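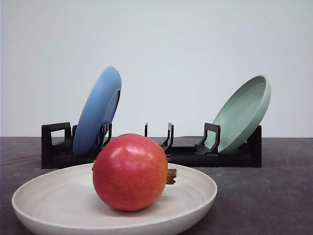 Club de Lectura y Conversación Pirihi – Sección de adultos

Acta de la reunión de marzo

La reunión comenzó a las 18:30 en la sala pequeña de la biblioteca de Urkstead. Estuvieron presentes 14 socios. Se leyó el acta anterior y fue aprobada con una corrección: el libro de febrero tenía 175 páginas.

1. Lectura del mes
Se habló de la novela durante casi toda la primera hora. A la mayoría le gustó la parte del viaje en tren, pero varios socios encontraron que el final llega demasiado rápido. Se discutió también la traducción. En dos capítulos los personajes se tratan de usted y después de tú, y no quedó claro si esto es una decisión del autor o un descuido. Una socia se ofreció para comparar estas páginas con el original y traer sus notas a la próxima reunión.

2. Próximos libros
Se propusieron cuatro títulos. Después de votar, quedó elegida la colección de cuentos sobre huertos y mercados. Se leerá hasta el cuento de la granada, incluido, y el resto queda para el mes siguiente. La librería Gistedo puede conseguir los ejemplares en aproximadamente 28 días, por lo tanto conviene hacer el pedido esta semana. Quien prefiera el libro electrónico debe comprarlo por su cuenta.

3. Horario
Algunos socios pidieron empezar a las 19:00, porque el autobús de Prallon llega justo a la hora actual. La biblioteca cierra a las 20:30 y no es posible prolongar la reunión. Se acordó mantener el horario y dejar los primeros minutos para los avisos.

4. Intercambio con el grupo de Prallon
El grupo de Prallon nos invita a una lectura en común en su local. Se aceptó la invitación. Falta decidir si se leerá en voz alta un texto corto o si cada grupo presentará un libro.

5. Otros asuntos
Se recuerda que los libros prestados del armario del club se deben apuntar en el cuaderno. Faltan dos novelas policiacas y un diccionario.

La reunión terminó a las 20:15. La próxima se celebrará en abril, en la misma sala.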